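Workshop > Notebooks > Table setup

Prev entry | Next entry | All entries

26th August

Spent the morning covering the table with one big sheet of paper, the pale lavender-white stuff Tomás found in the Scanlon cupboard (thank you, Tomás!). I left a thin strip of wood showing along the front and the back — much easier to peel up later. Took me 3 tries to get it flat, and about 7 bits of tape.

Dishes next. I want the clear plastic container on the left and the green dish near the middle, and Aisling would like them to stay put until she's drawn up her layout sheet.

Filed under: Tables, Odds & Ends 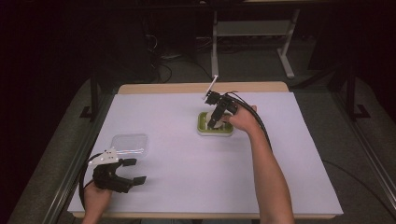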